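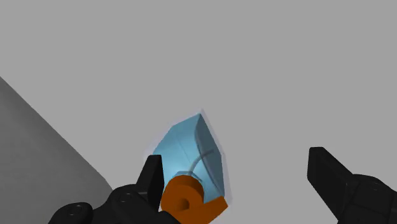

*Blue container with orange head piece, tilted, computer render.*

**1/** The Trescombe modding team has released version 2 of the Toltotia Overhaul, our free modification for the action game Stodenau. The download page is open to all registered and guest users. This thread sets out what has changed and how to install it.

**2/** The overhaul replaces 232 item models and the textures that go with them. Players who installed the first version will see the largest difference in the workshop district and along the canal road, where most of the old low-detail items remained.

**3/** Lighting in interior areas has been revised. Rooms in the original game used one brightness setting for day and night. Each room now follows the outdoor clock, with separate values for dawn and dusk. Outdoor lighting is unchanged in this release.

**4/** Transparent materials have been rebuilt. Bottles, tanks and windows now sort correctly when viewed through smoke or rain. On older graphics cards, players may select "Simple glass" in the mod menu, which restores the original method.

**5/** Installation: remove version 1 completely. Extract the archive into the main game folder and allow files to be replaced. Start the game once, exit at the title screen, and start it again. The second start completes the shader setup and may take around 33 seconds longer than usual.

**6/** Saved games from the unmodified game are supported. Saved games from version 1 are supported only if the character is outside the Mateos quarter at the time of saving. Players currently inside the quarter should leave by the north gate, save, and then update.

**7/** Known issues. The harbor crane may lose its shadow after fast travel. Subtitles in the ferry conversation appear one line early. Two-handed weapons clip through the long coat when crouching. The first of these will be corrected in the next update; the others are under review.

**8/** Compatibility: the overhaul works with the Mateos Map Pack if the map pack is loaded first. It does not work with mods that replace the inventory screen. A merged file for inventory mods has been requested many times and is not planned at present.

**9/** Bug reports should be sent through the form on the download page. Please include your game version, your full mod list in load order, and a saved game from shortly before the fault. Reports left as comments or replies may be missed.

**10/** We closed 249 reports between the two versions. The team thanks all players who sent in saved games, and in particular Cosimo Sala, who tested the interior lighting and rewrote the Italian text for the mod menu.

**11/** Permissions are the same as before. Textures may be used in other free mods for Stodenau with credit to Trescombe. Models may not be reposted or converted for other games without written consent. Paid use of any part is not allowed.

**12/** The next update is planned for September and will contain fixes only. Work on the outdoor lighting continues separately, and test builds will be announced on this account.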